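Search this forum Advanced search Go

Bin picking for the Brusbridge round - one long item or two?

tealkettle
Hi all, first post. I help out with the sixth form robotics club at Clidstead and we're entering the Brusbridge picking challenge in November. The kids have a decent grasp planner going but it falls over when two long thin things lie side by side. It sees one fat object and goes for the middle. We've logged 221 picks so far and almost 51 of the misses are that. Do we need more training pictures or is there a trick?

Marrowfat
More pictures. We had 800 by the time ours behaved, all labelled by hand over pizza. Boring but it works.

pip_gantry
Don't agree with Marrowfat, sorry. We labelled 612 for last year's round and side-by-side stuff was still our worst case. What sorted it was a nudge move - push the pair sideways a bit, look again, then pick. Vilmos Pap showed us that at the Gendance open day and it took the team one evening to write.

Marrowfat
A nudge costs you time on every go though! And in Brusbridge rules you lose points if anything leaves the bin. Ours flipped a spoon clean over the side.

pip_gantry
So push slower :) You only nudge when the planner isn't sure, the rest of the time it costs nothing.

tealkettle
Thanks both. Is anyone using the Szekeres depth settings from the wiki? Our clear plastic bits just vanish from the depth picture, which is a separate headache.

oddsocks_dan
Everyone's vanish. Use the colour picture for clear things and forget depth. We gave up on the wiki settings ages ago.

tealkettle
Right, tried both this evening. Colour only for the clear tube is miles better already (thank you Dan). The nudge is half written and the kids are arguing over which direction to push, so I've told them to try towards the open floor first and see. The torch lying right up against the blue-handled tool is the pair I want cracked before we touch anything else, and after that it's the brush, with its grey head that nearly matches the floor of the bin.

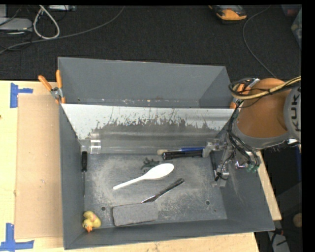

We've got the room till half eight next time as well, so I'll put the nudge numbers up after that. Marrowfat, if you still have your labels in a format we can read I'd love a copy, even if pip thinks it's a waste of pizza.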